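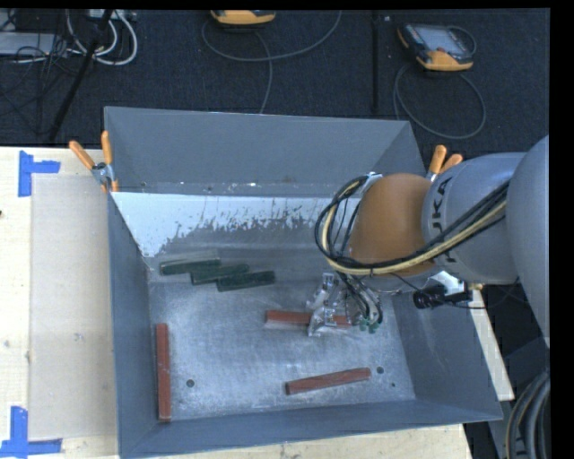

Travel A–Z > P > Punotov

Punotov
2018-09-03, by Maya Hourani

Punotov is a small lakeside town with a population of 2,712, a ferry pier, one proper hotel and far more bakeries than it can possibly need. I spent most of June there and meant to write a short entry, but I liked it too much, so get yourself a cup of tea.

Name

Everyone in town says it with the weight on the last bit (puno-TOV), and I said it wrong for the whole first week. The man in the ticket hut corrected me every single time, very politely. Older signs have it with a double n, and the one at the top of the boat steps still does. Ziad Khalaf, who has written a little booklet of local walks, reckons the spelling changed when the road was built and the sign painter ran out of room. I can't vouch for that.

Location and layout

The town sits on the north shore of the lake, squeezed between the water and a steep wooded ridge. There are really two halves to it. Lower Punotov has the pier, the market square, the hotel and most of the places to eat. Upper Punotov is where people live, and you get up to it either by the road, which goes the long way round and has no pavement, or by the boat steps. There are 257 of those. The number is painted on the wall at the bottom, presumably as a warning! I did them with a rucksack on my first afternoon and had to sit on somebody's garden wall halfway up.

The next town along the shore is Kodwood, bigger and busier, with the railway station and a supermarket.

Getting there

By train to Kodwood, then bus or ferry. The bus takes twenty-five minutes and leaves from outside the station, except on market mornings when it leaves from behind it (there is a notice about this, inside the bus). The ferry is the Miranda, an old white thing with slatted benches on the top deck, and she makes four crossings a day in summer and two the rest of the year. Please take the ferry if you can. It's slower and it smells of diesel, but you come round the headland and there's the whole town piled up in front of you, and I got a bit of a lump in my throat even the third time.

Tickets are bought at the hut and not on board. I mention it as I watched a family of five get sent back down the gangway.

Where to stay

The hotel is the Bestia, on the square, run by Maysoun Saliba and her sister. Rooms at the front have the lake and also the church bell, which does its job from six in the morning. Rooms at the back have a car park and total peace. I started at the front and moved. Breakfast is enormous: eggs, white cheese, cucumbers, a sort of sour cherry jam I'd have eaten with a spoon if I'd been on my own.

There are rooms to let in Upper Punotov as well, advertised on cards in the bakery windows. My friend Tala Najjar took one for a week and had a terrace with a fig tree for less than I was paying, though she did have the steps to deal with twice a day.

Food and drink

The thing to eat is the potato pie, a flat one with dill, sold by the slice and folded up in paper. Every bakery says theirs is the original. Tala and I tried all the ones within reach and couldn't agree, so I'll just say that my favourite is the place with the green shutters and hers is the one by the pharmacy. Lake fish turns up on most menus in the evening, usually fried. Dinner starts late and the kitchens aren't quick, and I got into the habit of having a pie at five to keep me going.

Things to do

Not a lot, and I mean that as praise. You can swim off the flat rocks beyond the pier (bring shoes, they're sharp), walk the ridge path to the chapel, or sit in the square. The ridge walk is in Ziad's booklet as two hours. It took me nearly four, but I stopped for lunch and also went wrong at the water tank, where you want the left fork.

The town museum is one room above the library. It has boat models, wedding clothes and a very good case of old fishing floats, and if it's locked you ask downstairs.

Practical notes

One cash machine, on the square, often empty after the weekend. The pharmacy shuts for lunch. Phone signal is fine by the water and hopeless on the steps. Thanks to Hiba Rawashdeh for the winter ferry times, which I've added to the separate Kodwood entry along with the bus ones.

Filed under: Places, Lakes, Slow travel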